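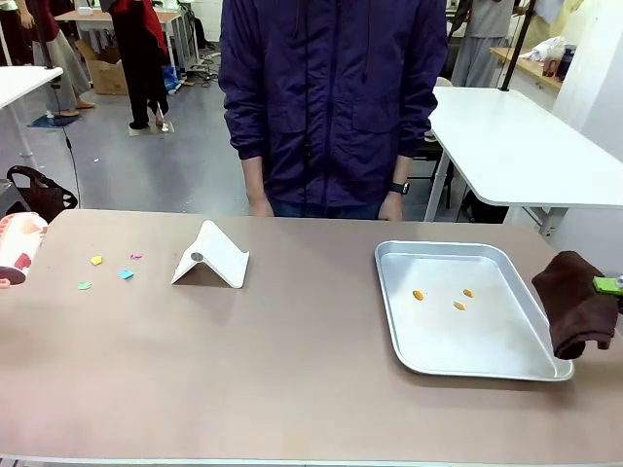

How do I book a table at the Grutivcombe community workroom?

Call the front desk or fill out the paper form by the entrance. Bookings open two weeks ahead, and you'll get a text once yours is confirmed.

What does it cost?

A half-day is $14 for members and $19 for everyone else. You pay when you arrive, by card or check. We can't take cash at the desk.

How do I become a member?

Ask for a membership card at the desk. It runs from January to January, and if you join partway through the year you pay only for the months left. We have nearly 127 members right now.

Can I leave my project overnight?

Small projects can go on the shelves in the back hall for up to three nights. Put your name and phone number on them. Anything with wet paint or glue goes on the drying rack instead -- ask first, as it fills up fast before the spring fair.

Are there lockers?

Yes, 69 of them, in the hallway past the restrooms. Bring your own padlock. Lockers are for the day only, and locks left on at closing get cut.

Can children come?

Children under 12 need an adult with them the whole time. Teens 12 to 15 can work alone at the tables once a parent has signed the form.

What if I need to cancel?

Tell us by noon the day before and there's no charge. After that we keep half the fee. If we close for weather, your booking moves to any open slot you like.

Where do I park?

The lot behind the building is free after 5 p.m. Before that, use the Nikham Street garage and bring your ticket in to be stamped. The stamp covers two hours. The 81 bus stops across the street.

Can I teach a class?

Send a short outline and a list of supplies to Riet Kuipers, who sets the class calendar. Teachers don't pay for the room, but they do pay for materials that aren't returned.

Do you take donated supplies?

We take fabric, yarn, paper and hand tools in working order. We don't take opened paint, foam or anything with a gas engine. Leave donations at the desk, not outside the door.

Page last updated Mar 22, 2019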